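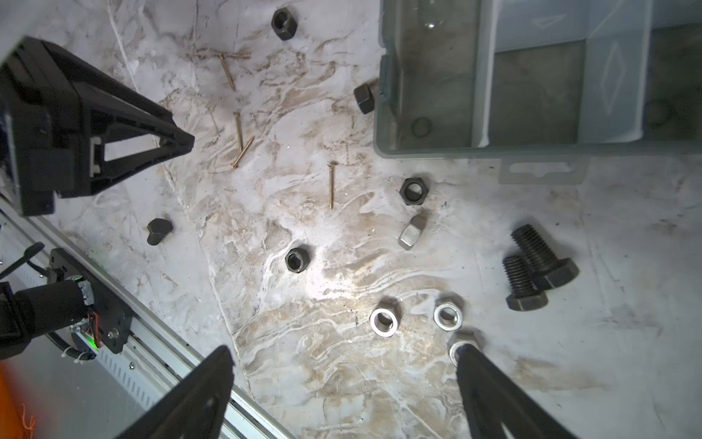
Notebook, two-arm bench, fastener sorting
07/06/2023

Goal for today: get a first usable batch of teleoperated examples for the sorting task. Nuts, bolts and wood screws start on the table, and each one goes into a compartment of the gray organizer. Both arms are in use, one operator driving both with the leader handles. Wrist cameras on both arms plus the overhead.

Setup notes first, then what went wrong, then what to change.

Setup

Both arms were homed and checked against the calibration sheet from March. Left arm was fine. Right arm wrist joint was off by a small amount again, same direction as before, so I re-zeroed it and wrote the new offset in the config. The old value is commented out under it. Please leave it there until we know whether the drift comes back.

Recording software is the current Trostix build. I did not take the update that came out last week. The newer one changes how gripper opening is stored and I don't want two conventions inside one batch. If anybody updates the bench machine, write it here first.

Gripper fingers are the printed ones with the triangle cutout. Same print file on both arms. I looked at the tips before starting and they were good enough to go on with. We have one spare set in the drawer and should print more.

Camera exposure fixed by hand on both wrists. Auto exposure was bad yesterday. The table has a pale marble pattern and each time a wrist came down close to it the brightness would jump, and the screws would go nearly the same color as the tan veins. Fixed exposure is darker at the edges but it stays put. White balance also fixed. Values are saved in the bench profile, the one named Aryee, which is what we are calling this whole task from now on. The old folder name is still on the server and I will move things over.

Task definition, as recorded

Start: fasteners scattered by hand in the middle of the table, within reach of both arms. Organizer anywhere on the far side, turned to whatever angle it lands at. It is not taped down.

Each episode is one part, from hand-off of control to gripper open over the compartment and arm lifted clear. Table is not reset between parts. The operator keeps going until the operator or the table is finished, then scatters again.

Text label for each episode is typed by the operator right after. Short and plain: "put the black nut in the organizer." We had some labels yesterday that said "hardware" and some that said "fastener" for the same thing. From now on: nut, bolt, screw, with black, silver or gold in front of it. Nothing else unless the part really is something else.

Counts

348 episodes recorded. 24 thrown out. Most of those were my own mistakes: started recording with a gripper still closed, or hit the foot pedal twice and cut the episode in half. A few were dropped frames on one wrist camera, which the checker caught. I reseated the cable and didn't see it again.

Failed grasps were kept as long as the operator recovered in the same episode. I think we want those. A policy that never sees a slip has no idea what to do after one. Failed grasps with no recovery go in the separate folder with the others, marked fail, not deleted.

Observations while driving

Nuts lying flat are the hardest thing on the table. The fingers come to a narrow tip and there is very little side wall to hold on to. If the height is even slightly high the tips ride over the top and the nut shoots out sideways. What works is to come down until one tip touches the table, then close slowly from the other side. It took a while to get this the same way each time, and the first part of the batch has a mix of styles. I noted where the style settles down in the episode log so it can be filtered.

Nuts standing on edge are easy if the fingers come in across the flats. Across the other way, they roll.

Silver nuts are harder to see than black ones in the wrist view. The rim picks up the light and the outline gets lost against the white streaks. Worth checking whether the detector has the same trouble before we blame the policy for it.

Screws: pick up near the middle. Near the head they swing down and then it takes two tries to get them over the divider. When a pair is lying close together, the habit I got into was to nudge one away with a closed gripper and then pick. That is a push followed by a pick under one label. I'm not sure this is what we want. Left as is for now and tagged "nudge" in the notes column.

Bolts are no problem. The head gives the fingers something to hold.

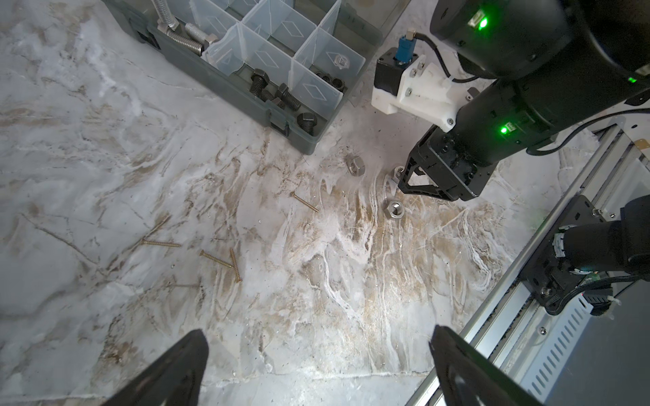 Wrist view with the other arm down at a silver nut. Black bolts and nuts in the organizer, wood screws still out on the table.

The two arms get in each other's way more than I planned for. When one is reaching across the middle, its forearm covers a good part of what the other one needs to see. For the driver this is fine, you just wait. For the recording it means long stretches where one arm holds still with a blocked view. I tried two ways of handling it:

First way, the waiting arm stays low and ready. Faster, but there were near bumps and I stopped once by hand with the red button.

Second way, the waiting arm lifts back to the park pose before the other one crosses the center line. Slower, but much cleaner. All of the second half of the batch was done this way.

I would go with the second way for everything from here on. The first-way episodes are still good for single-arm training if we cut out the idle arm.

Organizer

The box slides. When a finger brushes the outer wall on the way out it moves a little and sometimes turns. I left it like that on purpose, but by the end of a long run it can creep out of reach of the left arm. I pushed it back by hand between episodes, never during one. If a hand shows up in an episode, that one should have been thrown out, so tell me if you find any.

Which compartment gets which part: I tried to keep bolts with bolts and nuts with nuts but did not stick to a fixed layout. The label says organizer only. If we want the compartment to matter, it has to be in the label, and the batch from today can't be used for that. Need to decide this before the next session. My vote is to keep it open for one more batch and then do the fixed version as its own task.

The clear dividers are hard to judge for height in the wrist camera. I clipped them with a held part several times. The overhead helps, but the operator tends not to look at it. Maybe move the overhead window next to the wrist windows on the screen instead of above them.

Data checks

Ran the sync check on the full batch. Joint data and video line up within one frame except in 4 episodes, all in a row, when the disk was busy with the backup job. Those are flagged and not yet in the thrown-out count. Backup now runs at night only.

Copied to the Brastatar box and verified. Local copy stays on the bench machine until the end of the month. Please don't clear it to make room, the other drive has plenty.

Played back a few episodes at normal speed on the real arms with the table empty. Motion followed the recording without faults. Left arm has a slight buzz at the elbow in slow moves, which I couldn't hear while driving. Might be a gain setting, might be a loose screw in the bracket. To look at.

Quick training test

Started a small run on the first part of the batch just to see that the loader takes the new format. It does. Loss goes down, which says very little. Not going to put it on the arms until the full set is in. The config is in the Aryee folder under "smoke."

One thing found while setting this up: the image crop in the loader was still the one from the Grillard bench, where the cameras sit higher. It was cutting off the fingertips. Fixed, and the crop is now read from the bench profile. Anyone who trained on this bench with the old loader should probably run it again.

For next session

Write the grasp style down on one page and tape it to the monitor, so that a second operator does it the same way.

More flat nuts, fewer bolts. Bolts are overrepresented because they are easy and I went for them first.

Change the scatter. I drop things in nearly the same spot every time, and most of the picks end up on the same side of the table. Use the cup and shake it out.

Wipe the table before starting. There is a lot of fine grit on it.

Check the right wrist zero before the first episode and again at the end, and write both numbers here.

Print the spare fingers.

Ask whether the "nudge" episodes should be split into two before labeling goes any further.

Arms parked, power off at the strip, leader handles back on the hooks.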